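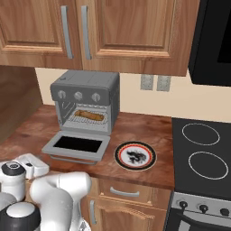 The owner of Drelo, a two-person kitchen repair shop in Tudarcombe, says most of the calls she gets are from people who think they need a new kitchen. Usually they need a weekend and a screwdriver. She has been refinishing and rehanging cabinets for seven years, and the job she is asked about most is the kind with raised panel doors in a warm, orange-brown wood and long silver bar handles.

"People hate the orange," she says. "They don't hate the cabinets. The boxes are fine, the doors are fine. They just want the color gone."

She doesn't always talk them into paint. Paint on a recessed door takes patience, and the molding around the panel is where it goes wrong. "It pools in the corners. You come back in an hour and there's a drip. Two thin coats, and wait until the next day between them."

Handles are the cheaper fix. Her advice is to measure the distance between the screw holes before buying anything, and to take one old handle to the store. Filling and redrilling is possible, but on stained wood the patch shows.

I asked what a small job costs. She charges $200 to come out and adjust every door in an average kitchen, and that covers new hinge screws if the old ones are stripped. A full set of doors, sanded and painted at the shop, is a different matter - the last one she quoted came to $2,986, and the customer decided to keep the orange.

"I was fine with that," she says. "It was good wood. I tightened the hinges and went home."

Drelo is closed on Sunday. July is already full, and she suggests calling before noon, when she is still in the shop.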